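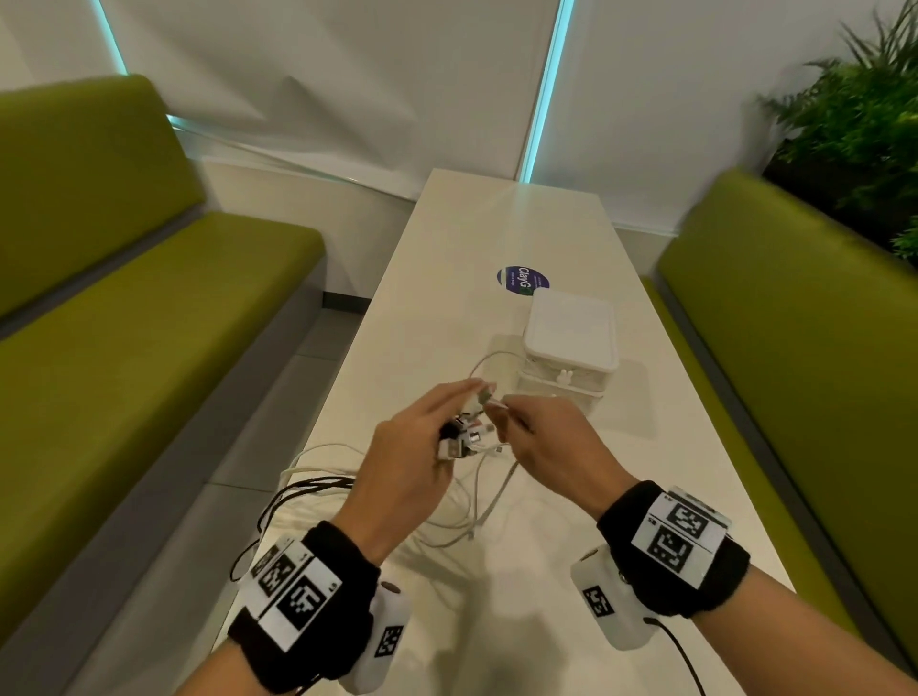
Cables at the long table.

Frequently Asked Questions

Dranden Retirement Plan Services keeps records and prepares annual filings for small-company retirement plans. These are the questions we hear most from plan sponsors and from employees in the plans.

What kinds of plans do you work with?
Mostly 401(k) and profit sharing plans. We also handle a few older money purchase plans that no longer take contributions. We do not take on plans with more than 100 participants.

Who will be handling our plan?
Each plan has one administrator and one backup. Solène Delorme assigns new plans, and you will get both names in your welcome letter. Baptiste Marchal reviews every plan's testing before it goes out.

Do you give investment advice?
No. We keep the records and run the tests. Your plan's investment adviser picks or recommends the funds, and we can work with any adviser you choose.

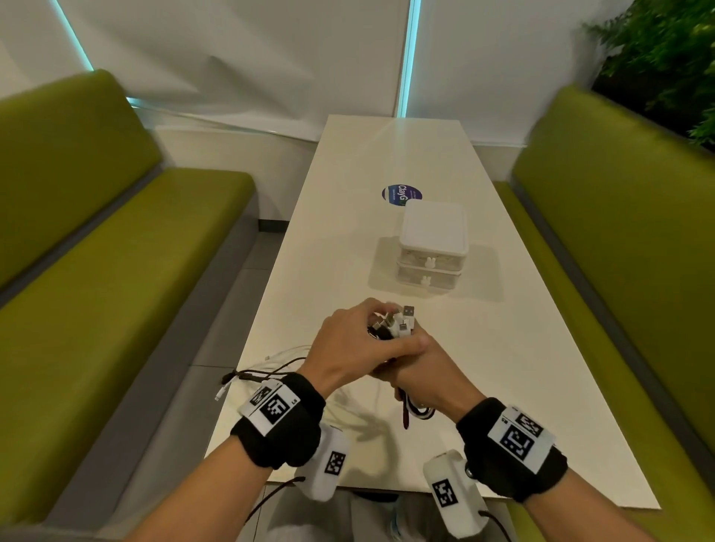

Contributions and Payroll

How do I send you payroll data?
Upload the file through the Rultis portal after each pay date. The file needs 11 columns, in the order shown on the template. Please don't email it - we can't accept Social Security numbers that way.

What if we find a mistake in a file we already sent?
Call your administrator before sending a new one. Small corrections can usually be made on our end. If deferrals were left out of a paycheck, the company may owe a make-up contribution plus earnings, and we will work out the amount for you.

When do you need the year-end census?
We send the request in December. Census forms for the last plan year are due back to us by January 12, 2024. Include everyone who was paid during the year, even people who left or never joined the plan. 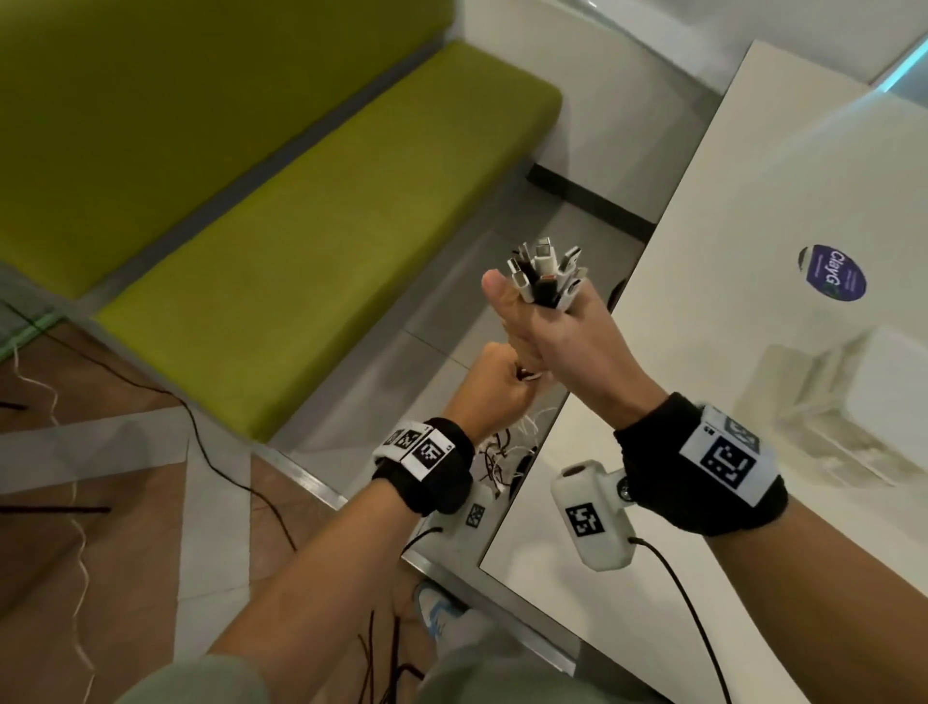
How long does it take to get a distribution after leaving the company?
Once your former employer has confirmed your last day and we have your signed form, allow 4 business days for processing. Mailed checks take longer than direct deposit.

Can I have more than one loan from my account?
That depends on your plan. Most of the plans we handle allow 2 loans at a time, and some allow none. Your summary plan description has the rule under "Participant Loans."

How do I change my beneficiary?
Fill out a new beneficiary form and return it to your HR office. If you are married and want to name someone other than your spouse, your spouse has to sign the consent section in front of a notary or plan representative.

Who do I call about a fee on my statement?
Yusri Krishnan handles fee questions. Have the statement with you when you call, and give the plan name as it appears on the first page.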